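Reading time: 2 minutes

# Stumora: the knitwear folding set

Hello, and thanks for looking in! Stumora is the part of the Prarnivside household collection that deals with woollies. I started it in September, when everything came out of the chest and I remembered how badly I fold jumpers.

## What's in it

Pictures of patterned knits on a made bed, mostly jumpers and socks. I stuck to busy patterns on purpose (zigzags, dots, the lot) because plain ones are dull to label and I wanted to see how people cope when a sleeve vanishes into the body it's lying on. It happens to me and I own the things!

## How things are sorted

There are two folders:

- `vo/` – Võ, anything with sleeves
- `zanar/` – Zanar, socks and other small bits

Each folder has its own `notes.txt`, where I've put the garment type, the main colours and whether I'd call it folded, half folded or a heap. "Half folded" is a matter of opinion. If one sleeve is over the front, I say folded and move on.

## Labelling habits

- Colours go darkest first, so navy before mustard before white.
- Cuffs, collars and hems count as part of the garment, even when the ribbing is a different colour.
- I leave the bedspread out of the colour list. It has its own line, `cover`, and the value is nearly always "pale, floral".
- Neck labels are marked yes or no. Please don't try to type out what they say.

## Known problems

The shiny bits of bedspread catch the light and can look whiter than they are. My tan and my mustard also drift into each other in the early notes, and I haven't gone back to fix them. Version 2 still has 10 entries with no garment type at all, sorry. If you fill any in, send me the whole notes file so I don't have to piece it together. 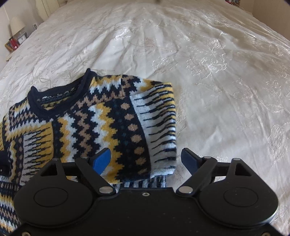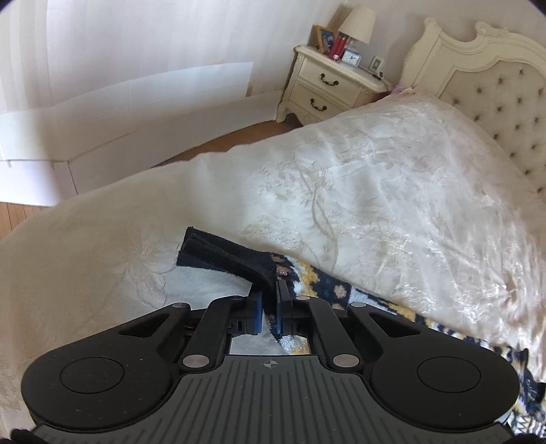
Navy and mustard in both, on the pale floral cover.

*Written and folded by the Stumora maintainer, Prarnivside*

Contact | © Prarnivside | Back to top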